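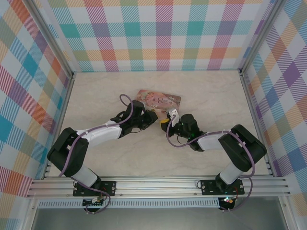
Who can join the robotics club at Perlow College? Any student can, from any course, and there is no fee.

Emerson Xavier has run it since March. The group meets for 2 hours a week and has ten members, most of whom had never programmed anything before.

"We start with one arm and get people used to that," Xavier said. "Two arms is harder — they have to stay out of each other's way."
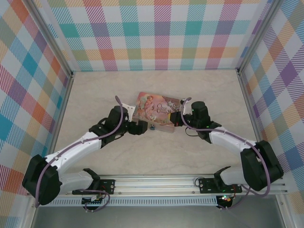 Both arms at the "Once upon a time" box.

The members work in pairs and keep a shared notebook. Xavier said the writing up took some pushing. "They'd sooner be driving the arms. But if you don't write down what you did, you do it again the next week."

Four of them are entering the Koronik student contest. Practice for that is on top of the usual session.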